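Projects > Student Reports > Two-Arm Bench Cell

Print this page | E-mail this page

Two-Arm Bench Cell: Build Report
Seidu Appiah

1. Frame and mounting

The cell was built in the Vosten shared workshop, starting in January. The frame is aluminium extrusion and both arms bolt to one long rail at the front, each on its own black plate. I lined three sides with grey leaf-print wallpaper. The floor is a red-brown marble pattern.

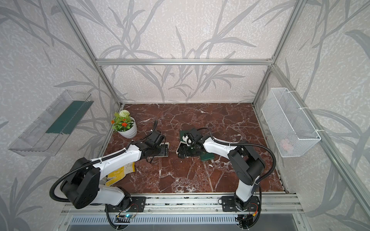
Fixing both arms to the same rail meant I only had to square one part. Each still needed its base position measured, and my first figures were 10 mm out. I corrected this in the Zakaria control software and repeated the test.

2. Wrist cameras

The fixed camera loses small items behind the arms, so close work relies on the wrist view. For the small-item layout I used an open jewellery box with a black insert and two rings, with green boxes near it. Glare on the floor shows up between the fingers, and I have not cured it yet.
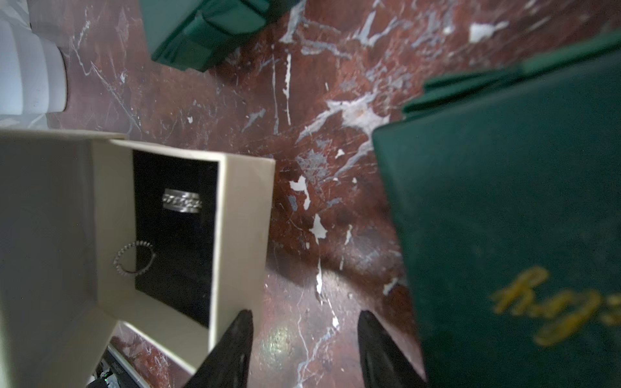 3. Recording

I saved 336 short runs, some 1000 of them still to do before the Privska write-up.

Contact the workshop | Copyright Vosten | Back to top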